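Keeping stacked cubes from sliding on a cloth-covered table

Posted 3/4/24 in Home and Playroom, Tables and Surfaces
105 views

Harnetti
We keep two folding tables set up in the back room, each with a dark green cloth over it. One is used for stacking cubes, with a shallow metal tray beside the stack for small soft toys and a ball. The cubes have a round hole in each face. A three-high stack will usually stand, but when anyone sets something down in the tray the cloth shifts and the stack leans. I have tried pulling the cloth tighter and it loosens again by the next day. The tables are the Cassim 411 model, plastic top, rounded edge. I would prefer not to glue or staple anything. Is there a standard way to fix the cloth down, and does the tray need its own fix?

Nistus
The cloth is the cause in nearly every case like this. A woven cloth on a smooth plastic top has very little grip, so any sideways push on the tray is carried through the fabric to whatever else is standing on it. Treat the two separately.

Cut a sheet of open-mesh rug underlay 3 inches smaller than the tabletop on each side. Lay it flat with no overlap. Put the cloth on top and smooth it from the center outward. Clip the cloth on the short sides first, then on the long sides. On a rounded edge, use the spring type of tablecloth clip – the rigid plastic ones work loose.

For the tray, four small rubber bumpers on the underside are enough. Stick them near the corners and leave them overnight before loading the tray.

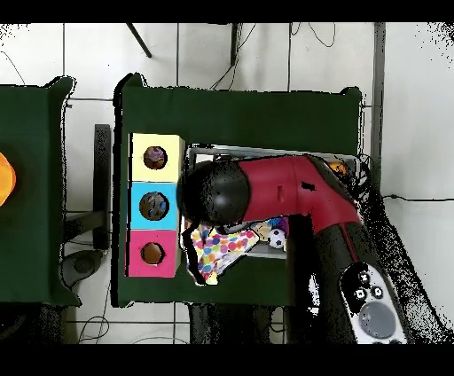 Does the underlay need to be taken up when the cloth is washed?

Leave it in place unless it has picked up grit. Mesh underlay can be wiped with a damp sponge on the table and left to air dry before the cloth goes back on. Don't put it in a dryer, where the coating softens and sticks to itself.

One more point on stacking order. If the cubes differ in weight, put the heaviest at the bottom. Color has nothing to do with it, though people do tend to build in the same color order out of habit.

Lostine
Just use double-sided tape. Worked for me.

Harnetti
Tape left a residue on the other table in January, so I am avoiding it. I bought the underlay (part 3255 at the hardware store here) and cut it as described. The mesh was curled from the roll and would not lie flat at first, so I rolled it the opposite way and left it under some books. The clips hold on the long sides. On one short side there is a crossbar under the edge and a clip will not seat properly. Has anyone dealt with that?

Nistus
Move that clip in toward the corner, past the end of the bar. If there isn't room, fold the cloth under once at that side so the clip has a thicker edge to grip.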